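Interior Materials and Maintenance
Unit 6: Floor Coverings Under Furniture Loads

Read this handout before the lab session. The load calculations carry over to Unit 7 (Stairs and Ramps), so keep it with your notes.

1. Uniform load and point load

Structural design treats the load on a floor as mostly uniform: so many pounds per square foot, spread over the whole room. That number is useful for joists and slabs. It says very little about the floor covering. A covering is damaged at the points where furniture touches it, and the pressure at those points can be many times the uniform figure.

Contact pressure is load divided by contact area:

P = F / A

Take a cabinet support that carries 200 lb. If the support is a flat plate with an area of 16 square inches, the pressure under it is 12.5 psi. If the plate is replaced by a glide with an area of 1 square inch, the pressure is 200 psi. The cabinet and its contents are the same in both cases. Students often lose marks here by using the area of the leg cross-section where the area of the foot is needed. The two may differ a great deal.

The formula also assumes full, even contact. This holds for a wide plate on a level floor. It does not hold for a tilted leg, which bears on one side of its foot, or for a domed glide, which starts with a very small area and gains more as the covering gives way under it.

2. Shape of the foot

Flat feet give the lowest pressure when they sit square to the floor. They are unforgiving when they do not: the edge of the foot becomes the contact area, and on sheet goods it can leave a crescent-shaped cut. Rounded feet accept a change of angle without presenting an edge, but they concentrate the load at the center. Casters combine a narrow contact line with movement, and are treated separately in Section 5.

For the lab report, sketch the foot from the side and from below, and shade the part you believe is carrying load. A leg seen only from above is not enough for this. Cylindrical legs of one diameter may end in very different feet, and a blunt rounded tip looks much the same as a flat one until the piece is turned over. 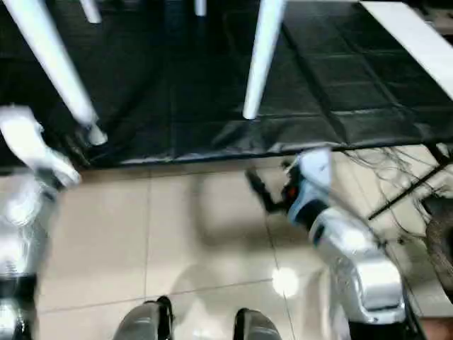
3. Response of the covering

Three kinds of response are recorded in the lab.

Elastic indentation: the covering compresses and returns when the load is removed. Most cushioned products behave this way under short loads.

Delayed recovery: the mark remains when the load is removed and fades over hours or days. Temperature matters. A covering that recovers overnight in a heated room may take much longer in an unheated one.

Residual indentation: the part of the mark that stays. Manufacturers report it after a fixed load time and a fixed rest time. Check both times before comparing two products. A low residual figure after a long rest is not the same result as a low figure after a short one.

Loose-laid coverings add a fourth case. A mat or tile system that is not bonded to the floor can move sideways when furniture is pushed across it. The material gathers ahead of the leg, and the front border wrinkles first where there is no edge strip or wall to hold it. The gathering is a fault in restraint and should not be entered in the indentation column.

4. Worked case: the Costley reading room

The reading room at Costley has a floor area of 2,376 square feet. The original covering was bonded cork, laid over concrete, with freestanding shelving on adjustable metal feet. After one winter the cork showed residual marks under every shelf foot. The average load on the room was well below the design value. The pressure under the feet was not.

Two repairs were compared. The Culthorpe scheme kept the cork and placed a hardboard spreader under each run of shelving. The Prinerberg scheme removed the cork along the shelf lines and set a dense rubber strip flush with the surface. Spreaders were cheaper and could be fitted without emptying the room, but they raised the shelving slightly and left a ledge at the aisle. The strip gave a level floor and fixed the shelving layout in place for good.

Costley chose the spreaders. A bevel was added at the aisle side in October. The full cost comparison is in the course reader under "Wysocka method," after the form of table used - note that the table leaves out labor for moving books.

5. Rolling loads

A rolling load must be checked for three things the static formula leaves out: shear in the adhesive, repeated passes over a seam, and turning in place. Turning in place is usually the worst. Seams should run parallel to the main direction of travel where the room allows it.

6. Problems

a. A table weighing 96 lb stands on four identical flat feet, each 2 square inches in area. Find the pressure under each foot, assuming equal sharing.

b. Repeat (a) with one foot clear of the floor. State which feet you expect to carry the most load, and why equal sharing is no longer a safe assumption.

c. Recommend a spreader size for the cabinet in Section 1 if the covering is rated for 8 psi. Show units at every step.

Bring a ruler marked in sixteenths to the lab.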